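9th March

By the Killwood kitchen correspondent

I've been meaning to write about plates for months, which I realise isn't the most thrilling way to open my bit of the newsletter, but bear with me. Back in December I had one of those evenings where you open the crockery cupboard, something slides out, and you stand there with a dustpan thinking there must be a better way to live. So I took the lot out. Every plate, every saucer, three gravy boats (I don't even like gravy much) and a stack of side plates from my aunt that had gone that odd crackly brown. Most of it went to the charity shop in Flotcombe, in six boxes, and the lady there was very nice about the gravy boats.

What I kept was mostly plain white, and I was pleased with myself for a good fortnight. Then January came along and every meal looked like hospital food! Mashed potato on a white plate on a white table under a grey sky is enough to finish anyone off. So I gave in and started hunting for a bit of colour, and I have become a complete bore on the subject of pink. Not bubblegum, and not that dusty beige that calls itself pink on the label either. I mean the salmony, coral sort, the colour of the inside of a shell.
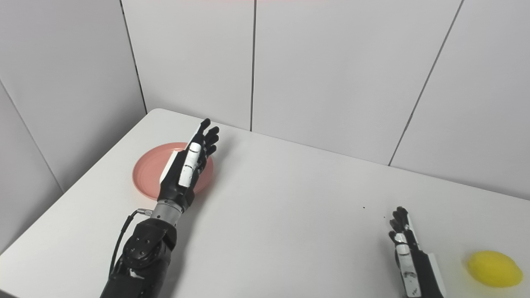
White tables get a bad press, I think. People say they show everything, and they do, but they're also very forgiving of whatever you put on them. Mine is from the Clamanow clearance sale and has had two sets of legs and a coat of paint, and I'd not swap it. It goes right up against the wall so I can get past to the back door, and for years I treated it as somewhere to dump the post. Now I try to keep it to one plate and one piece of fruit between meals. It's a silly rule and I break it most days, but when I come down in the morning and it's held, the whole kitchen feels twice the size.

The fruit has to be a lemon, by the way. I did try other things. Apples just looked as though somebody had forgotten to eat them, and bananas go spotty and make you feel guilty. A lemon sits there looking cheerful for ages and then you can squeeze it over your fish. Yellow next to that coral pink is lovely too, a bit like a seaside café, and it costs you next to nothing. 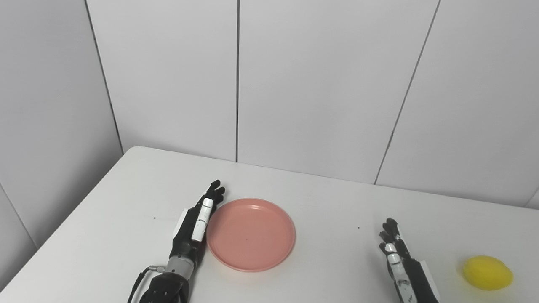 Salmon-pink plate and a lemon on a plain white tabletop.

A few of you asked after the last issue what to look for if you're buying odd plates one at a time, so I'll put down what I go by. I like a raised rim, only a little one, enough to stop the peas making a run for it. I like a flat middle too, as anything that dips makes cutting toast a nuisance. Run your finger round the edge before you pay, and do the underneath as well, where chips hide. I set one down on the shop counter if they'll let me and give it a gentle poke to see if it rocks. I had a beauty from the Killwood car boot that spun like a top every time I went near it with a knife (it lives under a geranium now).

If you fancy going the whole hog and having everyone on different colours, the swap table will be out again at the Dobos tea room after the next coffee morning. Last time there must have been 100 bits and pieces on it by the time I got there, and I came away with a butter dish and a very nice jug I had no business taking. Bring things wrapped in newspaper, please, and take the paper home with you. Nothing with a crack through it, and I'd leave the gravy boats at home unless you're feeling hopeful.

I'm still on the lookout for one more of the pink ones, dinner size, for when my sister comes to stay. She's a great one for things matching and I'd like to manage two the same for once. If you've got one at the back of a cupboard and it isn't earning its keep, drop me a note at the tea room and I'll swap you a jar of marmalade for it. I've got plenty, the thick-cut sort, and there's another batch to do this week once I've found where I put the lids.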